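Goddale Mill Open Day

The old spinning mill at Goddale opens its doors twice a year, and I had missed it both times last year. The January date suited us better, so Femi Edet and I took the early bus and were at the gate by 9:40. Entry was $4, paid in cash at a table inside the front door. You get a paper wristband and a map of the three floors that are open.

The building was put up for wool and kept going until the trade moved away. Now it is let out as small workshops. There are 31 of them on the ground and first floors, and most had someone in. We started with a bookbinder in unit 6, who was trimming covers on a guillotine older than the lease. Next door to her is Kimaro, which makes leather straps for bags and cameras. They buy their hides in Duvach and dye them on site, and the smell carries down the whole corridor.

The top floor was the part I wanted to see. It is one long room, with the iron columns still in place and line shafting along the ceiling. Niamh Dolan led the 11 o'clock tour and kept it to half an hour. She told us the room once held 204 looms, and that the floorboards were oiled so often that the fire insurer refused to cover them. The patches near the windows are still dark. Two looms have been put back in working order and one was run for a few minutes. Ear plugs were handed out first. Take them.

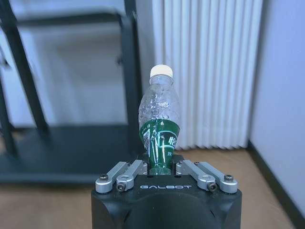 Close-up with the GALBOT lettering, Goddale open day.

Lunch is in the former boiler house, run by Solari, who also do the weekday canteen. Soup and bread came quickly. The line was long by noon, so go up before then if you can. There are only a few tables, and people were sitting on the steps outside with their coats on.

In the afternoon we walked out to the mill pond and the sluice. The path was muddy and the handrail stops halfway. A board by the gate gives the history of the water rights, which were argued over for years with the farm upstream. The man at the exit said they had taken over 400 visitors by three. Parking is on the lane only and was full when we left. The number 4 bus stops at the bottom of the hill and goes back into town once an hour until six.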